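Filed under: Days Out, Factories & Back Doors

Search this site Go

Last updated May 26, 2023

Tramovbridge on an open day

I have now been to enough open days to know that the good part is never on the map. The map they hand out at Ullik (folded in a way that suggests a grudge) has a coffee stand on it, a first aid point, two parking lots and something called the Welcome Zone, where you stand in line to be given the map. What it leaves out is the flooring.

Ullik makes office furniture and the things office furniture stands on. You have sat on their chairs at the dentist. The works at Tramovbridge takes up the whole far side of the river, on a site where people have been making one thing or another since 1754, starting with rope. There is a rope room with a rope in it. I gave it four minutes and felt I had been generous.

Our tour was led by Loukia Karagiannis, who has a very good factory voice and walks backward faster than I walk forward. There were 35 of us in the group, including a man who wanted to know the price of everything and a boy who wanted to press everything. Between them they covered most of what I would have asked.

First came the foam shop, where seat cushions are cut from blocks the size of a delivery van. The offcuts go into a cage, and the cage is the most inviting piece of furniture in the building. We were asked not to lean on it. Then the upholstery line, which smelled of warm glue and had the radio on. I watched a woman pull a cover over a chair back in one movement, the way you'd put a sock on a toddler if toddlers held still. Price Man asked what the chair cost. It costs more than my couch.

The testing room was better. A chair there gets sat on by a weight all day long, up and down, and when I saw it the poor thing had the look of somebody in a budget meeting. Another is rocked sideways until it gives in. They keep the casualties on a shelf with tags tied to them, and the tags have dates but no names, which seemed cold.

Lunch was a cheese roll, $4, and I'm still thinking about it, though not fondly.

After lunch the group split. Most people went to see the Jarora, the new desk that goes up and down and remembers how tall you are. I went with the smaller half to the carpet floor, upstairs over the loading dock, where Esko Jääskeläinen has charge of what the company puts under its chairs. He has been in carpet his whole working life and doesn't feel this needs defending. There are 300 samples on his wall, and I'd have called at least half of them gray.

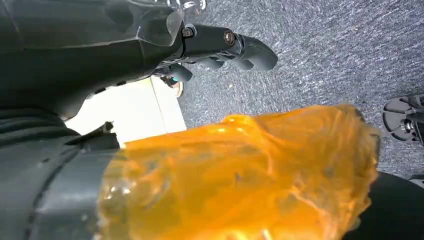 Office carpet has one job, as Esko tells it, and the job is to look the same on Friday as it did on Monday. Plain colors can't do it. Drop a crumb on plain navy and it's there for the whole department to admire. So you get the low, dense pile and the streaky mix of slate, blue-gray and silver, and then you can have light specks and bits of debris scattered all over the place and most visitors will walk across without a downward glance. I only noticed them myself after the talk, and now I can't stop. I have since checked the floor at my bank, at my mother's podiatrist and in two elevators. It's not a hobby I'd recommend.

He also had plenty to say on casters. Hard ones for carpet, soft ones for wood, and people who get it backward write him letters. The range he likes best is called Dai, a loop pile that comes in nine grays and a brown. The brown doesn't sell. He let us feel it anyway and we all made the noise you make.

I asked whether he had carpet at home. Tile, he said.

The shop by the exit sells seconds, and I came out with a footstool that leans a little to the left. Parking is free but the lot by the river floods, so use the upper one. The next open day is in June, booking at the gatehouse only, and they do mean only. I tried phoning and got a recording of the same gatehouse telling me to come to the gatehouse. Wear flat shoes, bring your own sandwich, and go up to the carpet floor first, before the Jarora people have finished their lunch and thought of it too.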